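Pantry moths: are the expensive jars worth it?

Posted in Kitchen & Pantry

jaysonb_53
Third lot of pantry moths since we moved in and I'm about ready to give up on owning flour. My sister-in-law swears by the Flutow click-lid jars and says she hasn't seen a moth since. They want 24 dollars each for the middle size. Each! I'd need a shelf full. Before I hand over that kind of money, has anyone got a reason to believe they do anything an old coffee jar doesn't?

Thitima D
Depends what you mean by "do anything". An adult moth can't get through a decent lid. The trouble is the larvae, and the eggs often come home with you in the flour or the rice. Put infested flour in a flash jar and you've got a flash jar of moths. I freeze everything for a week first, then it goes in whatever's clean. The freezer is doing the work there, so I'd be wary of anyone who changed jars and habits at the same time and gave the jars all the credit.

pasness_road
Disagree a bit. I've had Flutows for years and the seal is noticeably better than the cheap ones. No moths. You get what you pay for.

Thitima D
Do you freeze your flour?

pasness_road
Well, yes. But I did that before too.

Eero S
And did you have moths before?

pasness_road
Once or twice. Look, I'm only telling you what happened at my place. 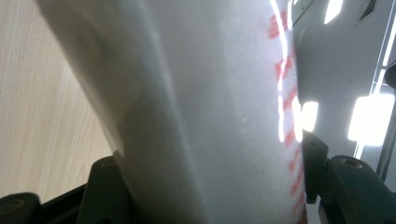

Eero S
Fair enough, but one kitchen is one kitchen. I kept a stall at the Rivera market for a long while and must have heard 200 cures. Bay leaves, cloves, a nail in the rice (I never did find out what the nail was for). Everyone's cure worked, right up until the next warm October. They come and go with the weather and we congratulate whatever we bought last.

csengem
Bay leaves DO work. My grandmother used them all her life.

Eero S
Mine too, and she sieved her flour every time she baked. Guess why.

csengem
Haha, okay. I'm keeping the bay leaves though, they smell nice.

jaysonb_53
What about sugar and salt? Do I have to worry about those, or can I leave them in the bag with a peg on it?

Jouko T
Moths don't breed in plain white sugar, there's nothing in it for the grubs to live on. Ants are your problem with sugar, and damp. A peg won't stop either. Any jar with a proper screw lid is fine. I'd also question the "airtight" labels. I filled a Wolutetti one with water and turned it over the sink, and it dribbled all down my arm. If water gets out then humid air is getting in. It's a free test and takes a minute, just dry the thing well before you fill it.

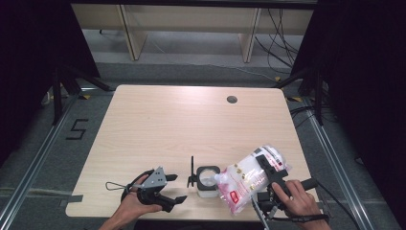
Thitima D
Good test, though I'd say it's tougher than you need for sugar. Mine has lived in a leaky jar for ages and it only clumps in really muggy weather. Break it up with a fork and get on with your life.

pasness_road
Or buy a jar that doesn't leak?

Jouko T
If you can find one. I read through the reviews on the Flutow site, they claim 3,000 of them, and most of the ones I opened were written by people who'd owned the jar less than a fortnight. "Arrived quickly, love the colour." Tells me nothing about the seal after a couple of years in a hot cupboard.

jaysonb_53
Right, so the plan is: chuck the flour, vacuum the shelf corners, freeze the new stuff, use the jars I've got. Sugar is out of its bag as a start. 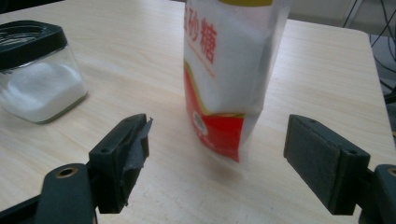
Sugar, bag and jar. Lid's back on.

csengem
Don't forget the screw holes where the shelf pegs go. I found cocoons in ours, revolting.

Eero S
Seconded. Under the shelf liner as well if you have it. And check the birdseed and the dog biscuits, people always forget those and then blame the flour.

jaysonb_53
There's a bag of birdseed in the laundry that came with the house. Oh no.

Thitima D
Well, I'd start there.

pasness_road
Still reckon the Flutows are good jars.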